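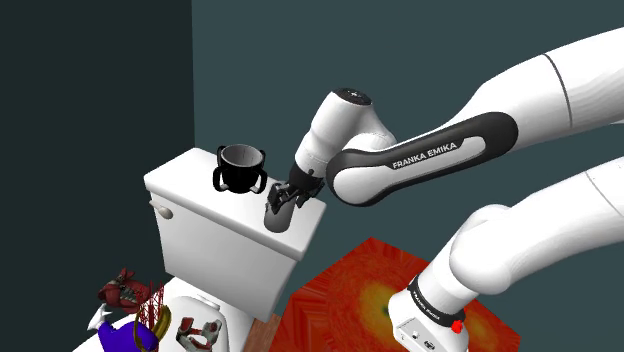 TRIMCOMBE, July – A small company in Trimcombe has started to teach household tasks to a robotic arm inside a computer simulation, with people guiding every movement by remote control from a desk.

The company, Rendaser, has chosen the bathroom as its first room. In the simulated room a white Franka Emika arm works at a toilet, and the operator must use its two-finger gripper to handle small objects above the lid of the tank. In one of the tasks the gripper holds a grey cylinder at the front of the lid, while a black mug with two handles stands close behind it. The cylinder has to be put down on the lid without touching the mug.

The operator sits before an ordinary screen and holds a hand controller. When the hand moves, the arm on the screen moves in the same way, and a button under the finger opens and closes the gripper. Each attempt is recorded from start to end. The recordings are later given to a learning program, which tries to repeat what the person did.

According to Rendaser, 75 attempts are recorded for each task before the program is trained for the first time. Attempts where the mug is pushed or the cylinder is dropped are kept in a separate folder and are not used for the training. A new operator receives 15 minutes of practice before the recording begins.

The company said that the most difficult part for beginners is to judge the depth. On a flat screen it is not easy to see if the fingers are over the lid or still in front of it, and many people close the gripper too early. For this reason the operators can turn the view during practice, but during the recording it stays fixed.

The objects in the room are changed between the tasks. Some of them, such as a red lobster-like toy and a figurine with a spotted pattern, do not belong to the present exercise, and the operator must leave them where they are. The colours of the walls and of the floor rug can be changed also, so that the program does not learn to depend on them.

The software for the remote control was written by Ajayi, a two-year-old firm which rents its office on the same street. The two companies began to work together last winter – at first only with a table and blocks, and since spring with complete rooms.

Rendaser does not yet say when the trained program will be tried on a real arm. A test bathroom is being prepared at the Vornska workshop, on the other side of the town, but the water pipes have still to be connected and the floor is not finished.

Residents of Trimcombe who wish to try the controls can do so at the Rendaser office in the afternoons until the end of the month. Experience is not needed. Places must be reserved at the front desk, and two people can take part at the same time.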